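Equipment Plan and Budget: Cloth Handling Cell
Student project report, section 4
Prepared by Arvid Lunde

4.1 What we had to buy
The arm was already in the lab, so the budget only covers what goes on it or near it. We asked for quotes on a two-finger gripper, a wrist camera, spare finger pads and lighting. Flakell and Praltis both replied in March. Koskela doesn't sell single units to schools.

4.2 Gripper
Flakell quoted $1,377 with the mounting plate included. Praltis was cheaper, but the plate was extra and delivery was around 20 weeks, too long for our term. We chose Flakell. Spare pads are $67 a set and we budgeted for 2 sets.

4.3 Camera and lighting
The camera is a small Sesia unit on loan from the department, so it costs us nothing this year. Whoever takes over the project will need to allow for a replacement. We left lighting until last and that was a mistake. White cloth under the ceiling lights washes out, and folds are hard to pick out at close range.

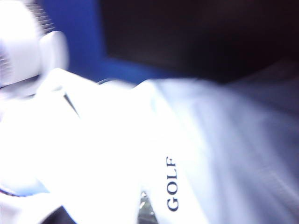 A dimmable lamp with a diffuser has been moved up to first priority in the next order. A shorter exposure would help with blur on fast moves, but it needs more even light as well, so the lamp comes before any camera upgrade.

4.4 Test garments
We used donated clothing and towels. No money was set aside for these. Next year's group should budget for a few plain dark items to compare against the white ones.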